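Humum Automation Open Day, Mustolton site: visitor reports
Forum: Regional Visits and Events

Post 1
mustolton_liaison
6 April 2019

Members who attended the open day at the Humum works are invited to record their observations in this thread. Registration closed at 260 visitors. The simulation demonstration ran in 8 sessions of 30 minutes each. Please keep remarks on catering to the separate thread.

Post 2
gearbox_north

I attended the second session. The presenter ran the pick-and-place exercise in simulation only, with a die as the workpiece and an open carton across the table. The explanation of grip force was clear and the pace was suitable for a general audience.

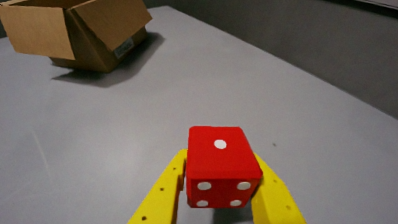
Post 3
Re: Simulation session
prutidville_tech

I must respectfully disagree with the previous member. The program promised a demonstration of robots, and a rendered model does not meet that description. Our party traveled from Prutidville for the day and had expected to see hardware in that hall.

Post 4
Re: Simulation session
gearbox_north

The printed program stated "simulated handling cell" on page 6. I accept that the web page was less specific.

Post 5
Re: Simulation session
linekeeper

Both points have merit. For my own work the simulation was the more useful part of the day. A cube with rounded edges is a fair test for two flat fingers, and the shadow directly under the die made it easier to judge the lift. I would have liked a less regular part as well. The question was raised in my session and the answer was brief.

Post 6
Re: Simulation session
mustolton_liaison

Thank you for these comments. The wording on the web page will be corrected. A further visit, to the Karamanlidis packing line, is planned for May and will include physical equipment. Places are limited to 30 and safety footwear is required.

Post 7
Re: Karamanlidis visit
prutidville_tech

Noted, with thanks. Please reserve 6 places for our party.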